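La vía rápida que nos iba a devolver media vida

Llevo desde agosto usando el nuevo acceso elevado a la zona norte y creo que ya me toca escribir algo, porque en la cena del otro día me quedé solo contra toda la mesa. Todos encantados. Que si una maravilla, que si por fin, que si somos europeos. Yo también lo cojo, ojo, que luego me decís que critico lo que no uso. Lo cojo casi a diario y por eso me fío poco de lo que cuentan de él.

Para los que no sois de aquí: la ronda de Somero es un viaducto de dos carriles por sentido que sale de la rotonda del antiguo matadero, pasa por encima de los talleres y baja junto al mercado de mayoristas. Se vendió como la obra que iba a quitar el tráfico de la avenida. Sin semáforos, sin peaje y sin camiones. Eso decía el folleto que nos metieron en el buzón, con un dibujo en el que se veían cuatro coches, muchos árboles y un señor con bicicleta que no sé qué pintaba ahí, porque las bicicletas están prohibidas en todo el recorrido.

Empiezo por lo de los semáforos. Es verdad que arriba no hay ninguno. También es verdad que al bajar te encuentras uno, en el cruce con la calle del mercado, y que ese semáforo tiene el mismo ciclo que tenía cuando por allí pasaban las furgonetas del reparto y poco más. Así que subes, corres 3 kilómetros como un marqués, y luego haces cola en la rampa mirando la matrícula del de delante. El límite arriba es de 70. En la rampa da lo mismo el límite que haya.

Mi amiga Amna Usmani, que vive en la misma calle que yo y entra a trabajar a la misma hora, se empeñó en seguir por la avenida de siempre. Durante una semana salimos a la vez y nos mandamos un mensaje al aparcar. No lo voy a presentar como un estudio, porque no lo es: dos coches, cinco mañanas y una cafetería de por medio el jueves que no, que ese día no valió. Pero el resultado fue que yo ganaba unos minutos los días buenos y los perdía los días en que llovía o había un coche parado. Una diferencia que se me va entera buscando sitio.

Y entonces lees que la ronda «ahorra 20 minutos por trayecto». ¿A quién? ¿Desde dónde hasta dónde? ¿A qué hora? He buscado de dónde sale la cifra y la he encontrado repetida en la web municipal, en dos periódicos y en la página de una promotora que vende pisos al lado de la bajada. En ninguna se explica cómo se midió. Sospecho que alguien dividió los kilómetros entre la velocidad máxima, lo restó del peor día de la avenida y se fue a comer. Si alguien tiene el informe, que me lo mande y rectifico encantado.

Lo del peaje tiene también su letra pequeña. Hoy es gratis, cierto. Pero los pórticos están puestos. Los veo cada mañana, a la altura de los talleres, con su caja gris y su cableado. Pregunté por escrito para qué servían y me contestaron que son «elementos de monitorización del flujo». Puede ser. También puede ser que dentro de un par de años nos digan que mantener un viaducto cuesta dinero y que qué casualidad, el aparato ya estaba colocado. Apuntad esta entrada y volvemos a hablar.
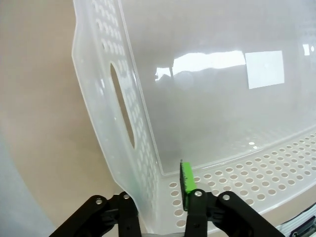
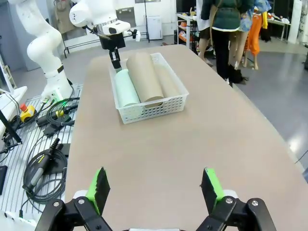
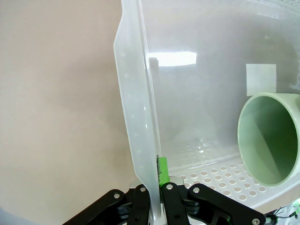 Sigo con la prohibición de vehículos pesados, que es lo que más defiende todo el mundo. No pueden subir camiones, ni motos, ni motocarros, ni remolques. Los autobuses urbanos sí, pero ninguna línea lo usa, o al menos yo no he visto todavía ninguno. Es decir, que hemos hecho un viaducto para turismos. Los camiones siguen abajo, en la avenida, que era justamente de lo que se quejaban los vecinos. Y las motos también siguen abajo, mezcladas con ellos, cosa que a mí me parece bastante peor que dejarlas subir. Se lo pregunté a un agente que estaba en la entrada y me dijo que era por el viento lateral. No discuto que haya viento. Discuto que el puente del río, que es más alto y está más expuesto, lo crucen motos desde que tengo uso de razón.

La señalización merece párrafo propio. Si vienes del sur, el primer cartel que te avisa de que las motos no pueden entrar está cuando ya has cogido el carril de entrada. La única forma de salir de ahí es meterte por el cebreado, que es multa, o subir, que es otra multa. Tahira Hashmi, compañera de trabajo, picó la primera semana con la moto de su hermano. Recurrió con fotos del cartel y todavía no le han contestado. Me deja contarlo con la condición de que diga que ella iba despacio, y lo digo.

Tampoco entiendo el asunto de los nombres. En los carteles azules pone Somero, en los blancos pone «Vía Norte» y en los navegadores hay de todo. Yo probé con Grudix, que es la aplicación que llevo en el móvil, y hasta mediados de septiembre insistía en que estaba conduciendo por el aire, encima de una nave industrial, y me pedía que diera la vuelta. Luego lo arreglaron, pero ahora me manda por la ronda siempre, aunque esté roja de punta a punta. Supongo que da por buena la velocidad máxima igual que los del folleto.

Voy a lo que sí funciona, para que no me llaméis cenizo. De noche es estupenda. El domingo volvía tarde de casa de mis padres y la hice entera sin tocar el freno. El firme es bueno, mejor que el de la avenida, que lleva parches encima de los parches. Las juntas de dilatación apenas se notan. Y la iluminación es correcta salvo en el tramo de la curva, donde hay varias farolas apagadas desde el principio. He avisado por la página de incidencias y me ha salido el mensaje de «su solicitud se encuentra en trámite», que ya me lo sé de memoria por lo de la arqueta de mi calle.

También hay que reconocer que a los que viven más allá del mercado les ha venido bien. Si tu destino es el polígono de Lodhi, sigues recto después de bajar y te ahorras todo el centro. Ahí sí me creo que haya gente que gane tiempo de verdad. Lo que pasa es que esa gente es la que menos tráfico metía en la avenida, porque antes daban la vuelta por la circunvalación. Conozco a un par que lo hacían así y ahora han cambiado de ruta. O sea que esos coches son nuevos en el barrio, no son coches que hayamos quitado de ninguna parte.

Esto último no lo digo yo, lo cuenta cualquiera que haya leído dos páginas sobre carreteras: pones más asfalto y aparecen más coches. Lo comenté en la cena y me soltaron que entonces qué hacemos, ¿no construir nada? Pues hombre, igual empezar por el semáforo de la bajada, que es cambiar un programa en un armario. O por un carril bus en la avenida, que es pintura. O por mover el cartel de las motos unos metros para atrás. Ninguna de las tres cosas da para una foto con casco, eso ya lo sé.

Otra cosa que me mosquea es el aparcamiento disuasorio que debía abrirse a la vez, al pie de la rampa norte. Salía en todos los planos. Con marquesina, aseos y un autobús lanzadera de la empresa Fesach hasta la estación cada poco rato. A fecha de hoy, 28 de septiembre, es un solar vallado con un cartel que dice «próxima apertura». Me asomé por la valla la semana pasada y han crecido unas hierbas bien hermosas. El cartel lleva tanto tiempo al sol que el logotipo de Fesach se ha quedado en rosa.

Sin el aparcamiento, la ronda es un embudo que descarga más deprisa en el mismo sitio estrecho. Todo el que baja busca hueco en las mismas calles, y se nota. La mía, que antes a las nueve de la mañana tenía sitio, ahora tiene doble fila y señoras enfadadas tocando el claxon para que les dejen salir. A una de ellas la ayudé a empujar un utilitario que estaba en punto muerto y acabamos hablando de la ronda, claro. Ella tampoco la ha usado nunca, dice que le da miedo la altura.

Consejos prácticos, que es lo que me pedís siempre por correo. Si vais por la mañana hacia el norte, o pasáis antes de las siete y media o no os molestéis. Poneos a la izquierda en la bajada si vais a girar hacia el mercado, porque el carril derecho se convierte en obligatorio para seguir recto y no lo pone hasta el final. No os fiéis de los paneles luminosos: el que hay en la subida marca «5 min» a todas horas, lo he visto marcarlo con la cola llegando hasta la mitad del viaducto. Y si tenéis moto, ni os acerquéis a la rotonda del matadero por el carril de la derecha.

Yo seguiré subiendo, supongo. A ratos por comodidad y a ratos por cabezonería, para seguir apuntando tiempos en la libreta. Amna dice que ella no piensa cambiar de camino hasta que le regulen el semáforo, y que de paso compra el pan en la avenida. En cuanto me contesten lo de los pórticos con algo más concreto que el «flujo», lo pongo en los comentarios.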